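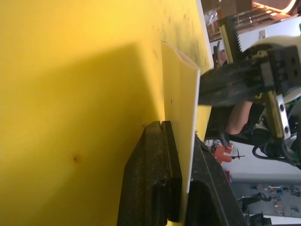 How long does it take to get a sourdough starter going from scratch?
Give it two weeks in a warm kitchen, and longer if you begin in winter. Plenty of people chuck theirs out on day four when it goes flat and smells like old socks, and that's the very moment to keep feeding it!

The baker behind Stonska, a tiny bread business run out of a converted garage, has been answering that question across the counter for 8 years and still lights up every time somebody asks. We caught up with her in February, at the tail end of a bake, with the last trays cooling and a queue already forming down the driveway for the seeded rye.

She came to bread sideways. Her first job was in the office of a flooring wholesaler, and the loaves were something she did at night to wind down. "I was hopeless," she says. "My first ones you could have used to prop a door open. But I loved the smell of the flour and the way the dough changed under my hands, and I'd go to bed thinking about it." A neighbour bought one of the better efforts, then asked for another, and by the following spring she was baking 33 loaves a week in a domestic oven that only heated properly at the back.

These days she has a proper deck oven, bought second-hand, which she calls the best money she ever spent. The starter is the same one, though. It's called Nevia, and it lives in a plastic tub with a lid that doesn't quite match. "People want to hear that it's a hundred years old and came from somebody's village. It came from wholemeal flour and tap water in a rental flat! I'm very fond of it."

Ask her about flour and you'd better have a cup of tea handy. She buys most of hers from Grewal, a mill a couple of hours inland, and talks about each delivery the way other people talk about wine. The last lot of wholemeal was thirstier than the one before, so she's been adding more water and letting it sit for longer before the salt goes in. "A recipe gets you in the gate. After that you've got to put your hand in the bowl and have a feel. If it's stiff, add a splash. If it's soup, well, make focaccia."

Her usual white loaf starts with 1000 grams of flour, enough for 2 good-sized loaves, and she's generous with the method. Mix in the afternoon, fold it a few times while you're getting tea on, shape it before bed and leave it in the fridge overnight. She prefers a heavy cast-iron pot for home bakers - with the lid on for the first half - and reckons most people pull their bread out far too early. "Let it go dark! The colour is the flavour. I've had customers ask if it's burnt and then come back for it the next week."

The market at Stustmont was where things really took off. She'd set up beside a bloke selling honey, and the two of them got into the habit of handing out slices with honeycomb on top. She sold out before nine on the first morning and drove home singing. She still does the market once a month, and still brings the breadboard she started with, worn to a dip in the middle.

What's next? A fruit loaf, if she can get it right. The first version had too much fig and sank, the second was lovely but wouldn't slice, and she's now soaking the fruit in cold tea and folding it through by hand at the very end. "I think this one might be it," she says, already tearing off a corner for us to try. It was still a bit warm, sticky at the edges, and we ate the lot standing up.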